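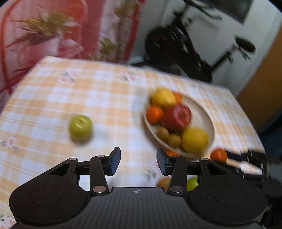 Skernstead asks whether the target label should be set at all before the fingers begin to close, given that the hand may pass over several pieces of fruit on its way to the one that is picked. The written remark continues: "If the labeller has seen the end of the clip, the label is a record of the outcome. A model trained on it is being asked to guess the future from a view that may not contain the answer."

The objection is accepted in part, and the present entry sets out how it has been dealt with.

**28 May 2025. Akanda labelling, second pass**

**Purpose**

The first pass gave each approach a single target, fixed from the first frame of the approach to the moment of closure. The second pass allows three states: *open*, where no single object can be named from the view; *contested*, where two or more objects lie within reach of the fingers; and *set*, where one object can be named without knowledge of what follows. The aim was to find out whether Drostel, trained on the new labels, would name the target more reliably in crowded layouts, and whether it would be slower to commit in sparse ones.

**Material**

The set consists of 400 approach segments from the fruit table at Niven, all taken with the hand-held gripper. From these, 3000 frames were drawn for labelling by hand. Frames were sampled more densely near closure, as in the first pass, so that the two results can be compared. No segment was dropped for blur. Movement of the hand is present in most approaches, and a model that reads only sharp frames would be of little use on the arm.

Training and test segments were divided by layout. In the first pass they had been divided by segment, which allowed the same arrangement of fruit to appear on both sides. The first pass was therefore scored again under the new division, and only the new score is quoted below.

**Procedure**

Labellers saw the frames in time order and could not go forward before entering a state. Going back was permitted, but an entry once made could not be changed. Where a labeller wished to revise, a note was added to the frame and the original state was kept. This made the work slower, and there were complaints on that account.

The rule for *set* was worded as follows in the working sheet: "One object lies between the pads, or on the line along which the hand is plainly moving, and no other object would be touched first." The second half of that sentence caused most of the difficulty. It was written with fruit in open space in mind and says nothing useful about fruit already touching other fruit.

Finger opening was supplied to the model as one number per frame, together with the view. It was not shown to the labellers. Whether it should have been is left open for the next pass.

**Result**

On held-out layouts, the model trained on first-pass labels named the correct target in 59 per cent of contested frames. The model trained on second-pass labels reached 71 per cent on the same frames. The correct target, for scoring only, is the object that was finally held. In sparse layouts the two models could not be told apart, and the feared delay did not appear: the second model moved from *open* to *set* at much the same point as the first model gave its first steady answer.

The gain should be read with some care. The second model is permitted to withhold an answer, and for the score above its best guess was taken even when it had withheld. If only its freely given answers are counted, the score rises further, but it then covers fewer frames and the comparison is no longer fair. The higher score has been left out of the table for that reason.

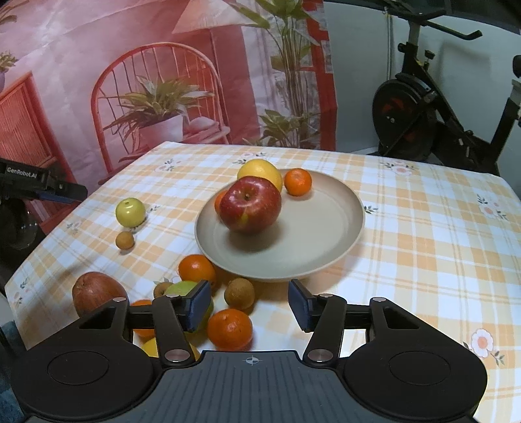
Early contact remains the weakest part of the scheme. The rule treats the first object touched as the likely target, and in clusters this is often wrong, as a finger may have to pass against one piece of fruit in order to go round another. In the frame placed here the left pad is against the side of the green fruit while a mandarin lies between the two fingers, and the right pad is still clear of it. Under the rule as worded, the touch argues for the green fruit and the position between the pads argues for the mandarin. The entry made was *contested*, which is considered correct. The first-pass practice would have required one name, taken from the end of the clip, and the model would have learned nothing about the conflict. It is proposed that one-sided contact be recorded in a separate column from now on and that it carry no weight in deciding the target.

**Disagreement between labellers**

Disagreement was largest between *open* and *contested*. The two were confused chiefly when the hand was high above the table and a whole group of fruit was in view. For training purposes the distinction may not matter, as both instruct the model to wait. For analysis it does matter, and the sheet should say at what distance an object counts as being within reach. Skernstead favours a fixed distance taken from the full opening of the fingers. The view at Niven is that this cannot be judged by eye from a single wide-angle picture, and that a drawn outline laid over the view would serve better. A trial of the outline has been agreed, on training layouts only.

Fruit names were a smaller source of trouble. Oranges and mandarins were often exchanged, as were green apples and pears where a finger covered part of the fruit. Names play no part in the score, which depends on the position of the object, and no correction has been made. The sheet now instructs labellers to click on the object first and to name it afterwards, or to leave the name blank.

**To be done**

- Reword the *set* rule for touching fruit and send the wording to Skernstead before any further frames are issued.
- Add the one-sided contact column to the Akanda sheet. Existing entries to be filled from the notes where these are clear, otherwise left blank.
- Run Drostel again without the finger-opening value. The present result does not show how much of the gain comes from the labels alone in frames near closure.
- Keep the held-out layouts unchanged until the run above is complete.

The re-scored first-pass output is stored beside the second-pass output under the same segment numbers. The older table, scored under the previous division, has been marked as withdrawn.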